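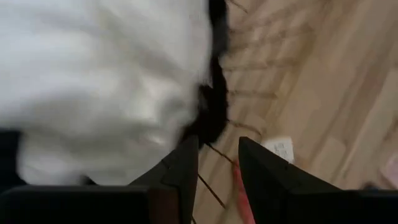
My sister-in-law asked me over dinner when she could buy a robot that does laundry, and I gave her such a long, wobbly answer that she went back to her soup. So let me try again in writing, with fewer hand gestures.

My short answer is no, not yet, and I don't think it's close. I say this as somebody who really wants one! I have two kids and a dog, and I would hand over a shameful amount of money to never again pick a damp sock out of a pillowcase.

People always bring up folding. They've seen a clip of a robot folding a T-shirt, it looks great, and they figure the rest is details. But the T-shirt in the clip usually starts out flat on a table. My laundry doesn't start flat on a table. It starts on the bedroom floor, in a heap, and half of it is inside out. Getting hold of the right bit of the right thing is the part I'd pay for, and it's the part the machines are still bad at.

Think about what cloth does when you grab it. A mug stays a mug. A blanket turns into a different shape every time you touch it, and then you add trim, or a fringe (I own far too many things with fringe), and now there are all these skinny threads sliding in wherever your fingers were going to close. You and I do a little shake and a re-grab without thinking about it. With two stiff fingers, that shake and re-grab is a whole research project.

I got to talk about this with Davoud Fallahi, who works on grippers at Heltberg, and he was more cheerful than I expected. His view is that floors are the hard part and people underrate them. Pale floor, pale towel, and then whatever else is lying there: a receipt, a ribbon, a hair tie. The robot has to work out what's laundry and what isn't, from very close up, while its own arm is moving. He told me his team ran 400 pickups on one basket of clothes last February and he still wouldn't let the thing near his wife's scarves.

Hedvig Berge, an old friend who runs the linen room at a small hotel in Utthorpe, thinks I'm too gloomy. She says her place already sends its sheets through a folding machine and it's wonderful. Fair enough, but those are sheets! They're all the same size and a person feeds them in by the corners. Take the person away and you have a very expensive table.

So what would change my mind? I'd want to see a robot clear a teenager's floor, start to finish, with no cuts in the video and nobody tidying first. If it drops things, fine, I drop things too. I'd even let it take 2 hours, as long as I could be somewhere else. And I'd want it to leave the school permission slip where it found it, or at least put it on the desk.

Until then I've told my sister-in-law to buy a second hamper. She'd already ordered one.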